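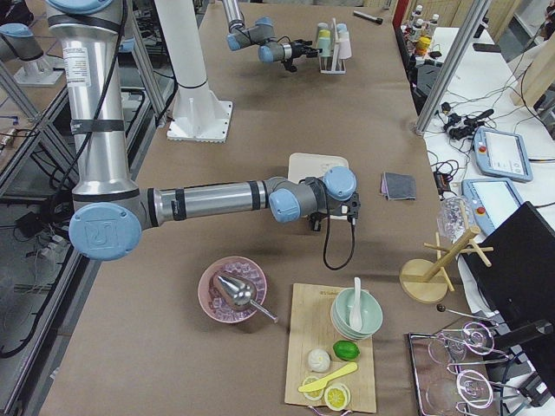

Ice bowl with stainless-steel scoop, beside a bamboo cutting board holding a lime and lemon slices.

A drinks station, also called a beverage station or drinks corner, is a section of table or counter set aside for preparing and serving drinks. In its cold form it has a supply of ice, a board for cutting fruit, a stock of cups, and a tray on which finished drinks are set down or carried. The term covers both permanent fittings, such as a built-in counter with a sink, and loose arrangements set up on an ordinary table for a few hours.

Ice and scoop

Ice at a small station is held in an open bowl or a lidded bucket. The open bowl gives quicker access and is easier to wash. The bucket, particularly one with a double wall, holds its contents longer. Crushed ice melts faster than cubes under the same conditions and is seldom left standing in an open bowl.

The ice is moved with a scoop or tongs. A scoop has a deep cup and a short straight handle, and in household sizes it is made of stainless steel, aluminum or plastic. Food handling rules in many places require that the handle be kept out of the ice when the scoop is not in use. At home the scoop is commonly left in the bowl with its handle over the rim. Drinking glasses are not used as scoops, as a chipped glass means the whole bowl has to be thrown out.

Cutting board

The board is placed next to the ice and is smaller than a general kitchen board. Bamboo, wood and polyethylene are the usual materials. Bamboo is harder than many of the woods used for boards and takes up less water, but it dulls a knife edge somewhat sooner. It is washed by hand and dried standing on edge.

Lemons are cut crosswise into wheels, and limes into wheels or wedges. A small serrated knife gives a clean cut through the peel. A butter knife is used only for spreads and soft foods and will not cut citrus peel well. Where snacks are served with the drinks, bowls and spoons may share the board, although this reduces the area left for cutting.

Cups and racks

Cups are stored upright, inverted on a cloth, or hung on a rack. Wire racks with rows of arms allow water to run out of the cup and air to reach the inside. The cup is pushed over the arm, mouth first, and stays at an angle until needed. Coated wire is common — bare steel wire tends to rust at the welds.

A tray placed near the rack receives each cup as it is taken down. A raised rim stops cups from sliding off when the tray is carried and holds small spills. Rounded inner corners are easier to wipe than square ones. Sets in mixed pastel colors, sold for home use, let each guest keep track of a cup without a label.
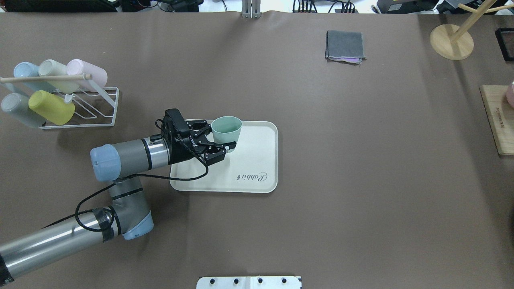

Grethe Ravn objects to hanging as a general method, on the ground that the rim and inner wall of a hung cup touch the arm of the rack, and she would have cups drained on a rack but stored on a clean shelf. The objection applies mainly to racks that are not themselves washed. A rack used daily is normally cleaned along with the cups.

Mug trees

The mug tree is an older form of cup holder, consisting of a round base and a central post with angled pegs. Mugs are hung on it by their handles, and cups without handles fit only if the pegs are long and steep enough to hold them by the inside. Wooden trees should be kept away from the ice, where melt water can mark the base. Because the load is carried high, the mugs are spread evenly around the post. A tree loaded on one side may tip when a mug is removed.
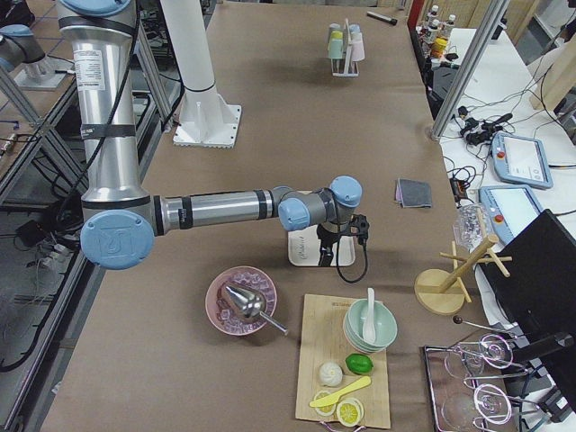
Layout

Items are arranged in the order in which they are used. For a right-handed person working from left to right, the usual order is cups, ice, board, tray. Other layouts place the tray in the center of the table and the remaining items around it, which suits a table open on all sides.

Paper covering is used on tables that are hard to clean. Brown kraft paper is inexpensive and is replaced after each use, but it softens under standing water, and a folded cloth is kept at hand for the area around the ice bowl.

See also

Dish drainer
Ice bucket
Serving tray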